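**Wanted: night drivers and night passengers for a road survey, Tornarville and the Faulkner road**

Posted October 11, 2020

Do you drive home after dark and mutter about the road the whole way? We would like to hear the muttering. In fact we would like to sit you down with a cup of coffee and a form and collect it properly.

The Plemon Night Roads Project is looking for 30 people to take part in a small study of how drivers and passengers read an unlit road. By "read" we mean the ordinary business of working out where the pavement stops, which way the next bend goes, and whether that pale thing up ahead is a sign, a truck or somebody's cow. Most of us do this every night without giving it a thought. You would be giving it a thought, for 20 evenings, and being paid for it.

**What you'd be doing**

You drive (or ride along) on a route you already use. When you get home and have parked, you fill in a one-page log. The log asks where you slowed down and what you were looking at when you did: the edge line, the curb, the taillights in front, or plain faith. Please don't fill it in while moving. We had to put that in writing after our trial run in August, and we know who you are.

You also come to two sessions at our office over the Posier hardware store. There we show you still pictures of roads at night and ask you to mark, with a grease pencil, the point where you'd stop trusting what you see. Many of the pictures are soft and blurry, much like the view through a windshield you meant to clean last week.

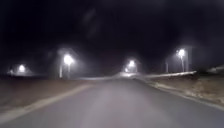

*Straight, then a gentle bend to the right. Where would you put your pencil mark?*

People disagree about pictures like this one far more than we expected. Some steer by the white line on the left and pay no attention to anything else. Others look to the right and follow the pale edge of the pavement as it curves. One woman in the trial marked a spot so close to the bottom of the sheet that we asked whether she drove at all. She has driven a school bus for years. We took her answer very seriously after that.

**Who we're after**

- Drivers with a valid license who are out after dark at least two nights a week
- Passengers too, particularly the kind who press an imaginary brake pedal
- Glasses wearers, contact lens wearers and people who keep meaning to get their eyes checked
- New drivers, and drivers who learned before there were lines on anything

You don't need to know a thing about road engineering. If you do, please come anyway and try to keep it to yourself until the end of the second session.

We can't take anyone who has been told by a doctor not to drive at night, even as a passenger logging someone else's driving. The insurance people were firm on this and we didn't enjoy the phone call enough to repeat it.

**What you get**

We pay $8 for each completed log, plus mileage to and from the two sessions at the office. There is coffee. There are also cookies, and their quality depends on whose turn it is. If you finish all your logs you get a copy of the final report, which will have a great many charts in it and your name in the thank-you section unless you'd like it left out.

What you don't get is a new road. We will pass along what we find to the people who paint the lines, and they have promised to read it. Complaints about the potholes by the Faulkner turnoff are welcome in the margin of your log, but please use a separate sheet if you need more than the margin.

**A word about the rules**

Drive the way you normally drive, provided that's legal. Don't go out in bad weather on our account, and don't take the long way home to give us more material. A short log from a dull trip is just as useful. "Nothing happened, looked at the line the whole way" is a perfectly good entry – we could use a few hundred of them.

Your logs are kept under a number, and the list matching names to numbers stays in a locked drawer. We don't share anything with employers, insurers or spouses.

**How to sign up**

Write to Miroslava Levchenko, Plemon Night Roads Project, care of Posier Hardware, Tornarville, or leave a note at the register downstairs. Tell us your usual route, how often you drive it after dark, and whether you'd rather come to a session in the late afternoon or the evening. Evening sessions do mean driving home in the dark, so you may as well bring a log sheet.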